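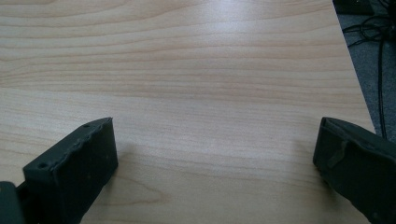
September issue. Words by Tirta Ginting

Most firms that sell robot training kit want you to buy the robot first. Sevier does it the other way round. Its Drinden set is a pair of hand-held grippers, a box of cables and a licence for the recording software, and the robot can come later or not at all.

The idea is simple enough. A person does a job by hand, using the same kind of jaws a robot arm would use, and the kit stores how each hand moved and when the jaws opened and closed. The recordings are then used to teach an arm the same job. Sevier rents the set by the month or sells it outright, and the rental price includes a support line that closes at 5pm.

I had the set for a month and used it mainly for kitchen and table jobs. Setting up took 58 minutes the first time, most of it spent on the software. The printed guide covers the grippers well and the computer side badly. Two of its screenshots come from an older version, and the button for pairing left and right has since moved to another menu.

Once paired, the grippers are easy to get on with. You squeeze to close and let go to open. They are lighter than the Shek pair I tried last year, though my wrists still knew about it by mid-afternoon. I settled on sessions of half an hour with a break between.

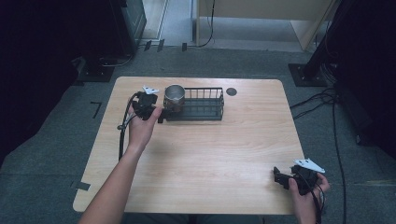
Page last changed: September, 4.10pm

Jobs that need two hands are where the set earns its money. A cup and a wire basket make a good first exercise: one gripper deals with the cup while the other waits its turn or steadies the basket. A steel cup is harder than it sounds. The sides are smooth, and if you come in at a poor angle the jaws push it away.

Over the month I recorded 135 attempts at the cup job and the software accepted 91 of them. The rest were thrown out, usually for a hand moving too fast. It would help to be told this at the time. As things stand you get a list at the end of the session and have to guess which attempt was which.

The cables are my main complaint. Each gripper has its own, and they need to be kept clear of your forearms and feet. I would have liked clips in the box. Sevier says a wireless version is being looked at but would not give me a date.

The files open without trouble in Simix, which is what I use, and the export is quick. Anyone working with other software should ask for a sample file before paying.

For a small workshop or a college department, a month's rental is a fair way to find out whether this sort of training suits the work. I would hold off buying until the guide has been rewritten.

Reader comments

paulm_workshop: We rented these in spring. Same trouble with the pairing menu. Support sorted it in ten minutes once we got through.

Greta H: Does the left one work by itself? We only need one hand for our job.

Tirta Ginting: Yes, but you pay for both.

oldlathe: Velcro ties up the sleeve. Cured the cable problem for me.

Contact the magazine | Copyright the publishers, all rights reserved | Back to top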